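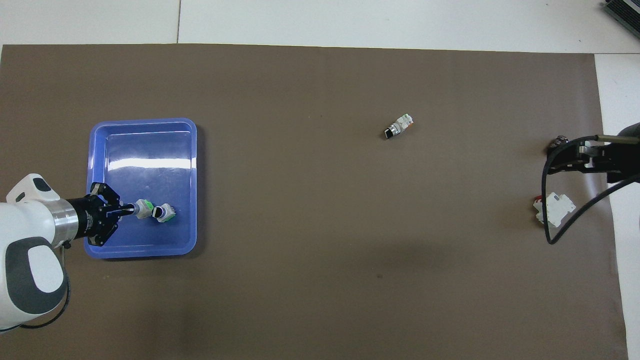

Un robot qui trie des pièces, cela paraît très simple quand on le raconte, et pourtant il faut lui apprendre presque tout, même à fermer les doigts ! À l'atelier partagé de Kistthorpe, où l'on vient bricoler à plusieurs, Aminu et Suleiman en construisent un depuis le mois de février. Sa main s'appelle une pince et elle n'a que deux doigts, alors que toi, tu en as 5 à chaque main (petit veinard). Avec ces deux doigts-là, elle tient un petit interrupteur blanc à bout vert au-dessus du bac bleu, et il faut serrer juste ce qu'il faut – trop fort, la pièce s'abîme, trop doucement, elle glisse.

par Aminu Chukwu
24/9/26

Comment le robot sait-il où aller ? Dans son bras, il y a des articulations, un peu comme ton épaule, ton coude et ton poignet, et dans chacune se cache un moteur. L'ordinateur dit à chaque moteur de combien tourner, et il le répète sans arrêt, très vite, pendant tout le mouvement. Notre programme, que nous avons baptisé Cuvo, compte déjà 3946 lignes, et Suleiman en a réécrit plus d'une en soupirant !

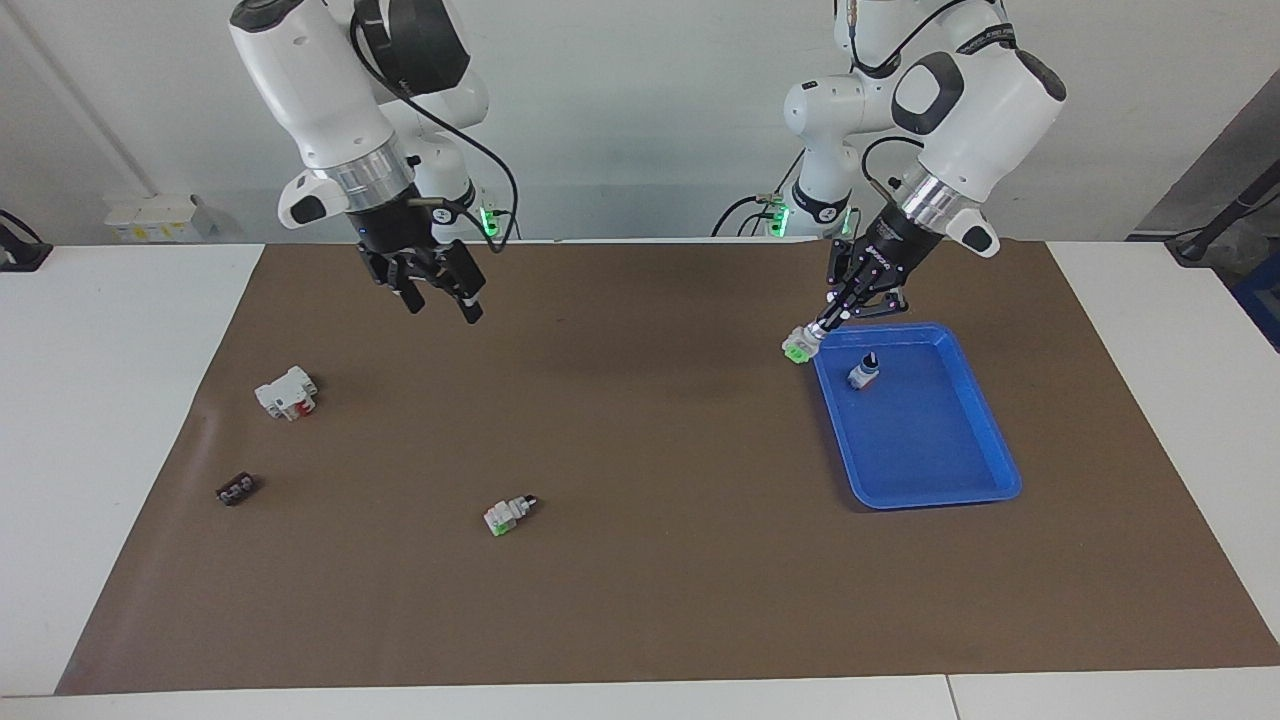 Avoir deux bras, c'est bien pratique, mais il faut qu'ils s'entendent, comme deux cuisiniers dans une toute petite cuisine. Le programme leur donne donc des tours : l'un travaille pendant que l'autre se tient à l'écart. Regarde les pinces : l'une serre une petite pièce blanche et verte près d'un coin du bac, l'autre ne tient rien du tout. Il reste encore des pièces sur le grand tapis brun, et pour chacune il faudra recommencer : s'approcher, descendre, pincer, remonter, puis déposer.

Si tu veux essayer chez toi, prends deux crayons en guise de doigts et range 13 haricots secs dans un bol. Va doucement, et demande à quelqu'un de te dicter les gestes un par un, « à gauche, descends, serre » – c'est toi le robot, et tu n'as pas le droit de deviner la suite.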